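Pinthorpe opens Esville test hall for an afternoon of arm demonstrations

ESVILLE, 18 December 2025 – Automation integrator Pinthorpe opened its Esville test hall to customers and suppliers this week for an afternoon of demonstrations built on small robot arms and everyday handling tasks. Most of the visitors came from food packing and contract assembly, two sectors in which the company says it expects to place its next installations.

The hall was converted from a sheet metal shop in April and still has the original ductwork overhead. It houses the company's application work, which was previously split between a rented unit and the back of the main office. Pinthorpe said the move was made to bring the test benches and the software group under one roof, and to let customers bring their own parts in for trial without a long setup period.

The main demonstration dealt with mixed items in containers. Arms were shown working at a wooden table with toy fruit and vegetables, which the company uses in its early trials in place of real produce. Toy pieces keep their shape and do not bruise, so the same set can be handled for weeks and results from one day can be compared with results from another.
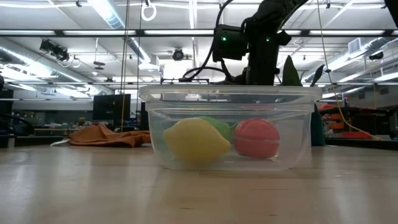
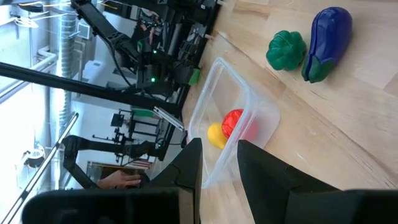

Control software for the demonstration is Salcedo, which Pinthorpe has developed in-house over the past 3 years. It takes in camera views from several positions, including one at the wrist, and produces arm motion from them directly, with no separate step in which an operator teaches fixed pick points. Much of the questioning from visitors concerned clear plastic. A transparent container like the one on the table gives a camera very little to work with: the walls pick up reflections from the lights, and the items inside are seen partly through the plastic and partly over the rim. Staff said walls of this type are still the most common source of missed grasps in their trials, ahead of items that touch or overlap.

According to results handed out at the event, the current version of Salcedo completed 98 percent of single-item picks in an internal test of roughly 2000 attempts. The figure covers opaque trays only. Pinthorpe has not published a number for clear containers and said it would not do so until the test procedure had been reviewed by an outside lab. Cycle times were also left out of the handout. Asked about them, staff said the arms are run below their rated speed during development and that a comparison with a production line would not be useful yet.

A shorter session covered Potemow, the company's tool for recording and sorting trial runs. Each run is stored with its camera views, joint positions and grip force, and can be searched by item, by container or by type of failure. Several visitors asked whether Potemow could be licensed without the control software. Pinthorpe said that was under discussion – the present version is tied closely to its own file format – and that a decision would depend on how much work a general import function required.

Pricing was not discussed. The company did confirm that it plans to offer paid trials at the hall, in which a customer supplies parts and containers and receives the recorded runs along with a written report. The first trials will be limited to items that can be lifted with a two-finger gripper. Suction tools and soft grippers are to follow, though no schedule was given.

Companies interested in a trial are asked to send part drawings or samples to the Esville office, together with the dimensions of the container and a note on whether its walls are clear, frosted or opaque. Samples are returned after the trial unless the customer asks for them to be kept.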